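# About Tutance

Tutance teaches robot arms to do small bench jobs by having people do the jobs first. We are a company of 40, and most of us spend at least part of the week with a controller in hand. Customers send us a task they want done, such as sorting, pushing parts into place or lining up pieces before packing. We perform that task through the robot many times over, and the recordings become the material the robot learns from.

The company was started by Frida Bach and Valdemar Østergaard. Frida had been training machine operators and Valdemar had been writing control software, and they shared a workshop for a winter before they shared a business. Frida still runs operator training. Valdemar looks after the arms and the software that drives them.

## How we work

There are 2 ways to show a robot something here. In the first, the operator takes hold of the arm and moves it by hand. This suits slow jobs where the path matters, and new operators usually begin with it. In the second, the operator sits at a desk and drives the arm by remote control. That takes longer to learn, but hands stay out of the work area and the recordings come out cleaner.

Our remote control software is called Kvaran. It records where the arm is, what the operator asked it to do and what the cameras saw, and it keeps those together as one demonstration. Operators can mark a bad run as soon as it ends. We keep bad runs in a separate folder, and some customers ask for them.

Much of our training work is done with plastic blocks on a wooden board. The operator is given a short written instruction, such as "push the green star next to the yellow hexagon," and moves the blocks with a plain rod on the end of the arm. There is no gripping involved. Pushing a block in a straight line without turning it is harder than most people expect, and a star behaves differently from a cube when you touch it off center.

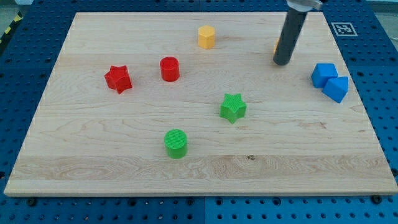
A new operator stays on block work until their runs are steady, and then moves to customer tasks. We don't set a fixed number of days for this. Some people have a feel for it by the end of the first week and others need a month. Both kinds have turned into good operators.

Instructions are written by the people who run the sessions, in everyday words. We ask for different wordings of the same request, so that "next to," "beside" and "touching" all turn up in the recordings. When two operators read an instruction differently, it goes back to whoever wrote it.

## What we have done

Our largest finished project is Broseo, a set of 1,978 demonstrations of tabletop pushing made for a customer that builds sorting equipment. Each one was watched by a second person before delivery. The work finished in December, and the same team has since moved on to Ononus, where the arm has to fit parts into shallow trays.

We also train other companies' staff to record their own demonstrations. A course covers setting up the table, fixing the cameras, writing instructions and checking runs. Groups are small, and everyone gets time on an arm.

## Working here

You don't need an engineering background to be an operator. We look for patience, steady hands and a willingness to do the same thing again with small changes. Shifts are short, with breaks built in, and nobody drives an arm for a whole day.

## Visits

Customers and schools are welcome on Thursday afternoons if they book ahead. Visitors can try moving an arm by hand, with an operator beside them. Please wear closed shoes and leave large bags at the front desk.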